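Project report, group 3, November 2023
Author: Győző Vida

# Lid state estimation for a box-closing task

## 1. Background

The course project this year was to get an arm to close a small cardboard box with a hinged lid. The arm and the teleoperation setup were already working when we started. My part was the perception software: given the wrist camera stream, decide what state the lid is in so that the planner can pick the next action.

The group from last May used a single end-to-end policy for the whole task. It often tried to push down a lid that was still leaning outward. We decided to put a separate state estimator in front of the policy and to keep it small enough to run on the lab desktop next to everything else.

The code is split into two packages. Jilero is the estimator. Fanar is the labeling tool I wrote because the existing one could not step through video fast enough. Both talk to the planner, Betuvier, which is maintained by the other half of the group and is covered in their report.

## 2. Data

We recorded 122 demonstrations by teleoperation. From these I pulled 3267 frames, skipping parts where the arm was not moving. Each frame got one of four labels:

- `open`: lid past vertical, away from the opening
- `raised`: lid lifted over the opening at an angle
- `tucking`: front edge of the lid going into the slot
- `closed`

Another 538 frames came from separate recordings and were only used for testing. I kept whole recordings together when splitting. In my first attempt I split by frame, and the test accuracy was far too good because neighboring frames are nearly identical.

Labeling rules had to be rewritten once. At first `raised` and `tucking` were separated by lid angle alone, but the angle is hard to judge when the camera is close to the cardboard. The final rule uses the position of the front edge relative to the front wall of the box. If neither one can be seen, the frame is marked `unknown` and left out of training.

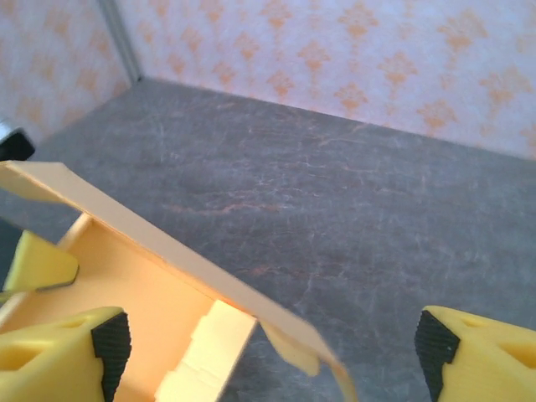 The input to the network is the wrist image scaled down to a fixed size, plus the current gripper opening as a single number. I tried leaving the gripper opening out. The model then mixed up `tucking` and `closed` much more often, so I put it back.

## 3. Method

Jilero uses a small convolutional network with a classification head. I started from pretrained weights and froze the early layers. Training takes less than one lunch break, which made it easy to test changes.

The per-frame output is noisy, so there is a filter after it. The filter keeps a short history of predictions and only allows certain transitions. For example, `open` can go to `raised`, but it can't go directly to `closed`. If the network keeps reporting a state that can't be reached, the filter resets and sends `unknown` to the planner. Betuvier treats `unknown` as a request to back the gripper away and look again.

The messages between the two programs are plain JSON with a timestamp, a state and a confidence value. The timestamp was added late. Before that, the planner sometimes acted on an old state when the camera driver fell behind, and it took us two weeks to find the cause.

## 4. Results

The filtered estimator was clearly better than the raw network on the test frames. Most of the remaining errors are between `raised` and `tucking`, and they are grouped around the moment when the front edge reaches the wall. The two labelers also disagreed most in this part, so some of the error is probably in the labels.

On the arm, the filter adds a short delay. It is not a problem while the lid is being lifted. During tucking it matters more, and the planner had to be slowed down in that phase to match.

Lighting had a larger effect than I expected. With bright light the cut edge of the cardboard blends into the lid surface, and confidence drops. Random brightness changes during training helped with this but did not remove it.

## 5. Problems and open points

- The confidence value is not calibrated. The threshold in `config/virag.yaml` was set by hand (Virág is the name of our lab desktop).
- Fanar loses unsaved labels if the video file is moved while it is open.
- Only one type of box was used. I don't know how well the model would work on another color or lid shape.
- The reset rule in the filter can loop if the lid stays out of view after the gripper backs away. Betuvier stops after 3 tries and waits for the operator.

The next step is to replace the four labels with a continuous estimate of the lid angle and train on both. The labeling tool already stores the edge points needed for this, but the export script still has to be written.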